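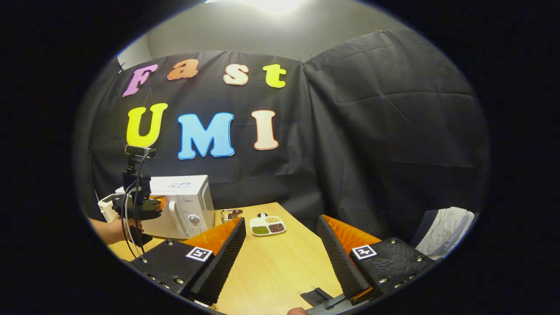

FLADENOW, October 19, 2023 — Morning check at the Botamik bench. Orange-backed fingers first. Ribbed pads wiped, housing screws nipped up, square markers cleaned so the camera can read them. A smudge on one cost the crew nearly 93 minutes in March.

Then the tray. Mung beans, red beans, pale grain, each in thier own compartment. Scoop handy. Cables get a tug at both ends — a loose plug looks just like a dead camera.

Pads are swapped every 9 days, colour gone or not. Spares come from Akyol, 60 to a box, and they go fast.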